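3 Planning and budgeting for your Jara practice bay

Good news first: a practice bay for the Jara hand-held gripper is one of the nicest parts of the kit to plan, and most of it can be bought from ordinary shops. Work through this section before you place an order with Trodoteck.

3.1 Choose the target furniture

1. Start with a tall two-door cabinet. Doors that meet in the middle give your operators a left pull and a right pull to practise on.
2. Look for long vertical handles in a colour that stands out from the doors. Black on cream works beautifully.
3. Measure the handle and check it against the jaw opening on your Jara data sheet.
4. Add a sheet of stickers to the order. They cost very little and brighten up plain doors no end!

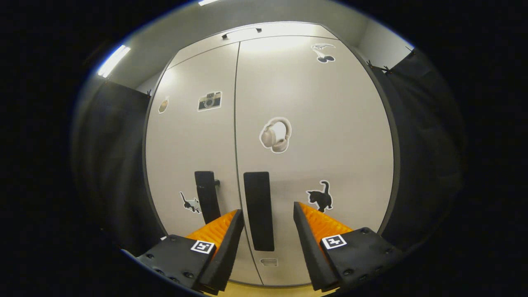
Fig. 3-1 Gripper lined up with the right-hand door handle.

Note: Buy the cabinet before the spare finger pads. Handle shape decides which pads you will need.

3.2 Set the budget

5. Allow 68 per cent of the total for the grippers and their mounts. Furniture, curtains and lighting share the rest.
6. Keep 10 per cent of the furniture money back for a second cabinet – you will want one sooner than you think.
7. Order 2 sets of pads for each gripper. The Stustwood store ships them together, so you pay carriage once.

Caution: Do not spend the pad money on extras. A worn pad can slip and mark a door.

3.3 Plan the surroundings
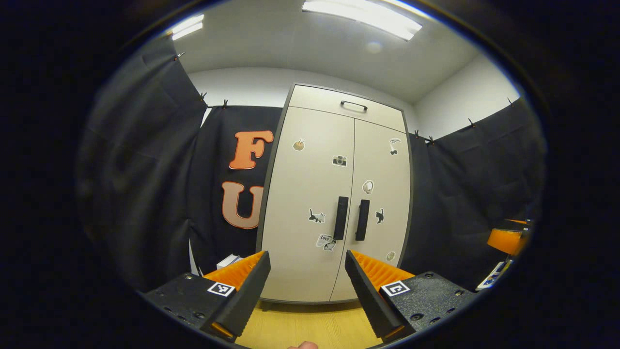 Curtains are the best value in the whole budget, and Bohumila Polák, who planned the Brultent bay, would put them on everyone's list. Price the fabric, the line and the clips as one item. Black cloth clipped along its top edge, with the white wall still showing above it, is plenty for a bay of this kind, so there is no need to pay for full-height drapes. Leave a little over for fun as well: big orange letters on the cloth make a cheerful marker.

8. Measure the floor with both cabinet doors fully open, then add space for the operator.
9. Check that the ceiling lights work before you price new ones.

Note: Delivery in March can be slow. Order the cabinet early.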